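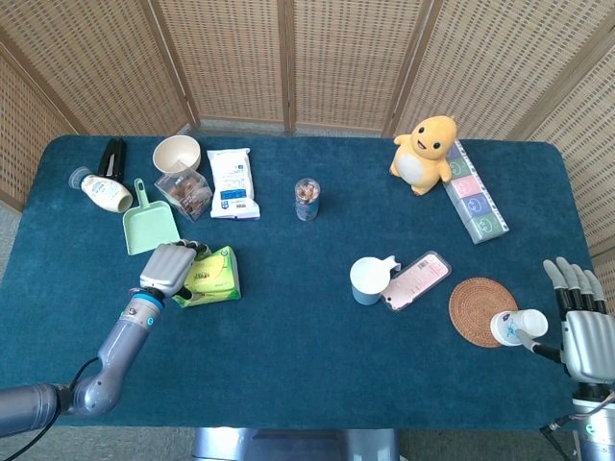

My reading group thinks I have wasted the winter on Plukach. The message came in before breakfast: if the man could only write one story, why are you reading it twenty-nine times? I typed three replies, all of them wounded, and sent a thumbs up.

It's a fair question, and I resent it. For anyone who finds this diary in a skip, Plukach is a trapper of no fixed nationality who wandered the frozen north through the back pages of a story magazine, solving murders with the help of a knife and a very low opinion of everybody. He appeared in twenty-nine stories. I have now read twenty-seven. In all but 4 of them he falls through ice. He has never, so far as I can tell, considered walking round it.

Read number twenty-seven this morning over toast. It is called "The Gila Bride" and it is set in a desert, which I took for a sign that the author had finally got as sick of snow as I have. Plukach lasts a page and a half before he goes through the roof of an underground spring. It is very cold down there. I put the toast down and applauded.

The odd thing is that this one is good. The villain, Astier, is a bankrupt surveyor who talks too much, and for once the talk is worth having. He has a long speech about drawing a river on a map where there wasn't one and then meeting the people who had walked out to find it. You could lift that speech out and put it in a proper novel. Then he is bitten by a lizard and it's all over in a paragraph. I suspect somebody wanted the page for a truss advert.

Spent the afternoon trying to work out who wrote it. The byline is Mac Mathúna, as it is on all of them, but I don't believe one pair of hands did the lot. The early stories can't get through a doorway without three adjectives. By the desert one the sentences have gone short and bad-tempered and there are jokes. Either the man grew up or he got a lodger. My notes on this now come to 4,000 words, and the piece I promised the fanzine was meant to be half that, so I have cut the part that was evidence and kept the part where I'm rude about the ice.

Two stories left. One I have on order, in a copy the seller describes as "complete, smells". The other I've never seen offered anywhere, and it is of course the one in which Plukach is supposed to die. I have a small bet with myself as to how.

Evening. Went back to the group and said that the desert one was worth their time. Got one reply, which asked whether there was ice in it. Said no. Technically it's a spring.

Must ring about the boiler. Must also stop reading in the bath, as the cover of number nineteen has come away and is drying on the radiator, with Plukach up to his neck in it as usual.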